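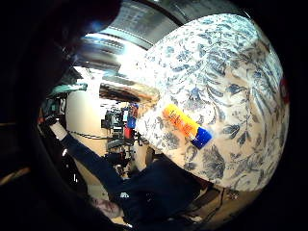 Wide-angle stream, orange tube against the patterned cloth.

November 20, 2020. Calibration and frame rejection, hand-held gripper

Purpose: find out how much of each recording the pose solver can use, and whether the Gerkholm filter drops the right frames. Liên set the thresholds in May on a plain gray bench. The floral cloth is a harder background. It has dense fine lines, and the corner detector likes them too much.

Setup notes
Solver build is the one Kamol left on the Valten machine. Exposure locked. Window for the sharpness score is 40 frames, stride 2. Filter runs before the solver, no smoothing.

Fixed exposure costs us at the ceiling lights. The upper part of the cloth goes nearly white in places and the print fades out there, so tracks die on the bright side and survive on the dark side. Wiroj wants auto exposure back. I would keep it locked until the marker numbers are in, otherwise we are changing two things at once.

Rejected frames
Pulled a batch of 600 and went through the rejects by hand. Most are the expected type: lens nearly covered, pale blur in the upper half, black below, warm brown at lower right. No usable corners. One trap is small dark specks on the pale area. They stay sharp when everything else is soft, and a max-gradient score can pass the frame on the specks alone. Switched to the median over tiles.

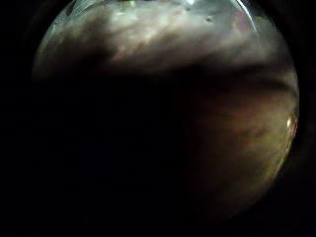
Marker pass
Card held up by hand near the table, black-and-white pattern, read against the known size. Fongchan's point from last time stands: a card in the hand gives relative pose only, so do not use it to fix the room frame. The glove takes up a lot of the view at close range. Need a mask for it before feature extraction, teal strip included, or the solver locks to the glove and reports no motion. 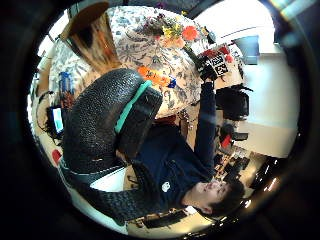 Marker card raised, glove in the near field.

To do
Rerun with tile median, first 100 rejects only, compare with the hand labels.
Glove mask: ask Noemi for the Thongsuk segmentation weights.
Write the lock/auto exposure test as a separate entry.
Vollik export still drops timestamps on long files. Open.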